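Wainwright Street Swap Nights: your questions

Do I need to bring something to take something?
Nope! I'd love it if you did, but come anyway. We had 60 people in December and plenty of them showed up empty-handed.

Where do I leave my stuff?
Coats and bags can go on the blue sofa, swaps go to me at the door.
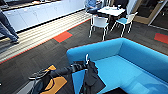
The blue sofa, with something black draped over the seat.

What don't you take?
Shoes with worn soles, swimwear, anything with a stain (I do check, sorry).
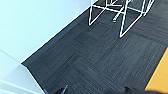
Can I bring my kids?
Sure, under 12s get in free. Everybody else pays $2 at the door.

Who do I ask about leftovers?
Dorothy Tunstall. She drives them over to Stirton the next morning.

Updated 2/14/25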